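Let the robotics club stay in the simulator
by Shuzhen Lu
January 9, 2023

Every September a parent asks me when the kids get to use a real robot. My answer has changed over the 3 years I've helped run the Zilwood robotics club, and I want to make the case for my current one: maybe spring, maybe never, and either way they are learning robotics!

We have 8 students and 2 decent computers. For the first year we saved up for a small arm kit from Kitel, and I loved that thing, but most of each meeting went to waiting for a turn. One kid drove, the others watched and ate pretzels. In the simulator a student can wreck a plan, reset and try again before the next person has finished complaining.

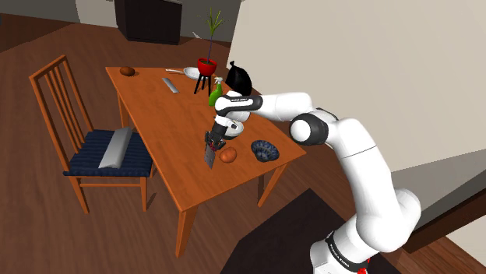 The kitchen table task is my favorite argument for working this way. It started as a warm-up and took over the whole fall. Students write the steps for moving objects on a cluttered table, then the group picks the steps apart, and the fights are wonderful (how high do you lift? what do you go around?). I would never hand a room of thirteen-year-olds a real arm and a real kitchen knife. In simulation the gripper can hold one by the handle, blade down, with a piece of fruit right next to it, and we can talk calmly about what a careful path looks like. That talk is worth more to me than a shelf of trophies.

Fruit gets its own unit. We give each team 60 tries at a pickup and ask them to keep notes on every miss. Last fall one notebook ran to over a dozen pages, with drawings.

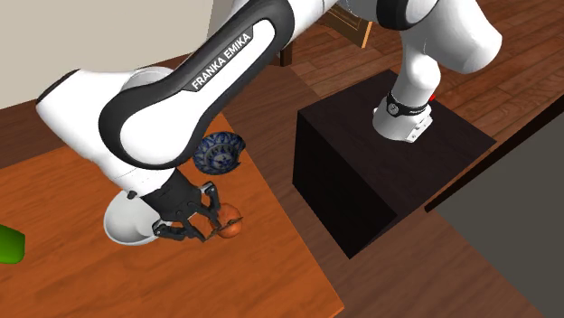 The arm with its fingers closed on the orange fruit, beside the white bowl.

I know the objection, because my friend Ó Súilleabháin makes it every time we meet at the Tovby regional. Simulated friction is a guess, and real motors get tired and real cables snag. All true – and I want our students to meet those problems. I'd just like them to arrive with a hundred bad ideas already tested and a habit of writing down what went wrong.

So if your school is putting off a club until it can afford hardware, please start now. Borrow the computer lab after school, pick one table and one object, and let the kids argue about it.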